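December
By the Flodthorpe match-day page editor

Section 4: Setting up Jikden for your first match

Right, so you've got your login and you've had a poke round the menus (section 3, if you skipped it). Now we're going to build a squad, enter a fixture, pick a team and log a game. I've done this for five sides at Flodthorpe, one of them twice after I wiped it by mistake, so I'm writing it the way I wish I'd had it the first time.

Do it on a laptop if you can. The phone version is lovely on the touchline but a proper pain for typing in names. Put the kettle on, find your registration list and turn the telly off.

4.1 Adding your squad

1. Log in and tap Squad, then New Squad.

2. Give it a name your parents and players will recognise. "U13 Reds" is fine. I once called one "Test" and it stayed on the public fixtures list until Easter.

3. Choose the age group. This sets the match length, the size of the matchday squad and whether rolling substitutions are switched on, so get it right now and you'll save yourself a lot of fiddling later.

4. Add players one at a time with the plus button, or use Paste List if you've got them in a spreadsheet. Paste List wants surname, first name, shirt number, in that order, with commas between them. It will accept up to 40 players, and after that the plus button goes grey.

5. Set a main position for everybody. You can add a second and third position too, and I'd urge you to! When your only left back rings in poorly on the morning of the game, Jikden will suggest whoever else has left back on their list.

6. Press Save Squad at the bottom. Scroll down, it's further than you think.

Note: shirt numbers have to be different within a squad. If two of your lot are both clinging to number 7, give one of them 77 for now and sort it out at training. Jikden doesn't mind big numbers, although your league might.

Caution: Delete Squad sits directly under Save Squad, and it's the same shade of green. There is a pop-up asking if you're sure. Read the pop-up. Once a squad has gone, its appearances and goals go with it.

4.2 Entering the fixture

1. Go to Fixtures and pick Add.

2. Pick the competition. League and Friendly are already there. For a cup you'll have to make your own, under Competitions, and tell it what happens if the scores are level. We had to do this for the Trương Cup, where it's straight to penalties with no extra time, and I'd left it on the default. The app sat there waiting for a second half of extra time while everybody else was in the car park.

3. Type the opposition. If you've played them before they'll pop up as you type. Choose them from the list when they do, otherwise you end up with three versions of the same club and your head-to-head record is nonsense.

4. Set home or away, the kick-off and the meet time. Meet time is what players see in bold, so put down when you want them there with boots on. I tend to knock ten minutes off. They know I do it and they still turn up late.

5. Choose the pitch. Home pitches are saved after the first use. For away games paste in the postcode, plus a line on parking if you've been before and know it's awful.

6. Press Publish when you're happy, or Save Draft if you're still waiting on the other manager.

Note: publishing sends a message to everyone in the squad straight away. Changing the kick-off sends another one. So does changing it back. If you're unsure, keep it as a draft until Friday, when most of the fixtures secretaries have replied to their emails.

4.3 Collecting availability

Players get three buttons: In, Out and Maybe. I've asked the people who make it to get rid of Maybe and they won't, so you'll have to live with it like the rest of us.

1. Open the fixture and tap Availability.

2. Set a deadline. After that the buttons lock and only you can change an answer.

3. Turn on Reminder if you want Jikden to nudge the ones who haven't replied. One nudge is plenty. I tried three and a dad left the group.

4. If somebody tells you in person, tap their name and set it yourself.

Caution: for under-18s the messages go to the parent or guardian contact and never to the player. If that contact is blank, the message goes nowhere and you don't get a warning. Check the little envelope next to each name. Solid is fine, hollow means there's no address.

4.4 Picking the side

This is my favourite bit, I'll admit. I've lost whole evenings to it.

1. From the fixture, tap Line-up. You'll get a pitch with empty circles.

2. Choose a formation from the drop-down. All the usual ones are in there. If you want something odd, pick the nearest and drag the circles about, then press Keep Shape.

3. Drag players from the left-hand list on to the circles. Anybody who's marked Out is struck through, and anybody suspended has a red bar and simply won't move.

4. Put your substitutes on the bench strip. Your goalkeeper cover should go in the first bench slot, as the app treats that slot as the reserve keeper.

5. Tap the armband for your captain. You can also set who's on corners, free kicks and penalties, but you don't have to.

6. Press Lock Line-up. It stays hidden from players and parents until you do, and then it shows from the meet time onwards.

Note: there's a notes box under the pitch and it's private to coaches. I use it for things like "drop ten yards if we go ahead" and "don't let him take a throw". Please check you're in the coaches' box though. The one just above it is called Team Message and goes to everyone. It holds 500 characters, so you can do yourself quite a lot of damage.

4.5 Logging the match

You'll want one person on this who isn't running the line or filling the water bottles.

1. Open the fixture on your phone and tap Go Live. Let the page load before you walk over to the far pitch, as the signal at most grounds is dreadful.

2. Tap Start when the referee blows. The clock runs even if you lock the screen.

3. For a goal, tap the ball, then the scorer, then the assist. Tap Skip if you didn't see who made it.

4. For a substitution, hold your finger on the player coming off and choose who's replacing them. With rolling subs you can bring the first one back whenever you like.

5. Cards work the same way. Hold, choose the colour, pick a reason.

6. Got something wrong? Swipe the event to the left and it's gone. If you only need to shift the time (you logged it in the 62nd minute and the ref has written down something else), tap the minute and type over it.

7. Press Full Time, check the score, then Confirm.

Caution: Confirm is final on your side. After that only the league can change the score.

4.6 Sending the result to the league

If your league uses Undent for its tables, you can link the two and stop filling in the result form by hand. It took me one cup of tea.

1. In Undent, go to My Club and copy the club code. Ours is three letters and then 623, yours will be something similar.

2. Back in Jikden, open Settings, then Links, and paste the code in. No spaces, not even one at the end.

3. Match each squad to its division using the drop-downs.

4. Tick Send Score. Tick Send Scorers as well if your league publishes them. For the younger age groups both boxes are switched off and you can't change that, which I think is quite right.

5. Press Test Link. A green tick means you're done. An amber one means the code is good but a squad hasn't been matched.

Note: friendlies are never sent, whatever you tick. If a league game hasn't appeared by the evening, look at the competition on the fixture before you email anybody. Mine was down as a friendly.
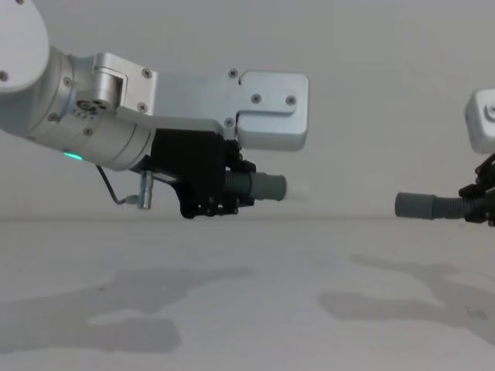
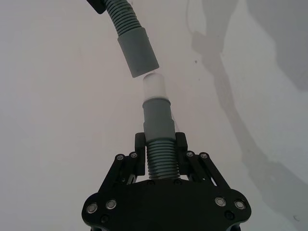

Can I change the line-up after I've locked it?

Open the fixture, tap Line-up and press Unlock at the top right. You can do this as often as you like until somebody taps Start on the match clock, and players will see the new side as soon as you lock it again. Once the clock is running, any change has to go in as a substitution.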